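From: Valtteri Rantala
To: table-and-linen list
Subject: Re: Re: green on green for December?

On the Avholm thread, Quintana wrote:
> I have 13 people coming and a pale green cloth with a grid on it.
> Everyone in my house says green plates are too much. Is there a
> rule? Also, do leaves on a table look cheap if they aren't real?

There is a rule, and I have broken it for 30 years. My mother-in-law still brings her own napkin.

I pulled out the checked cloth last night and tried a few bits of green on it, plus the ribbed glass plates with the gold edge. I got them at the Giltau sale along with 39 other things I didn't need.

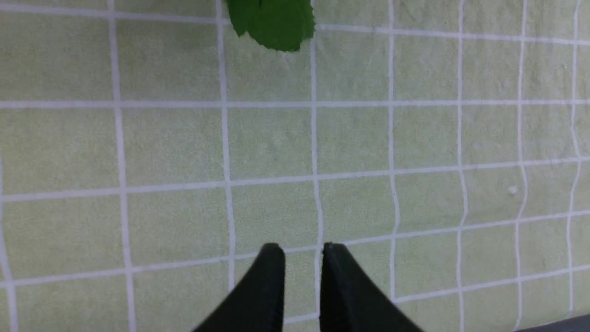
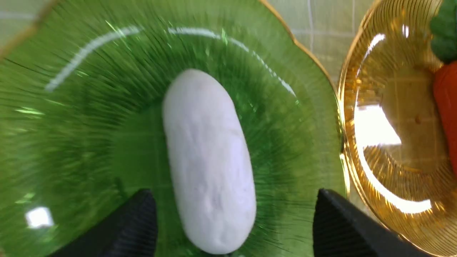
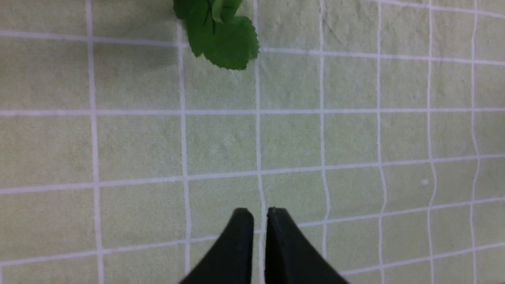 My advice is to go darker than the cloth. Pale on pale looks like a hospital with ambitions. If you have any amber plates, put one next to a green one and tell your household it's a scheme.

As for fake leaves, use a few and keep them away from the candles. I once bought a bag of 300 from Kasow and was finding them in the couch until spring.

Iron the cloth or don't. I don't, and only the napkin lady has brought it up.

Does anyone have a spare gravy boat, any color but green?

Valtteri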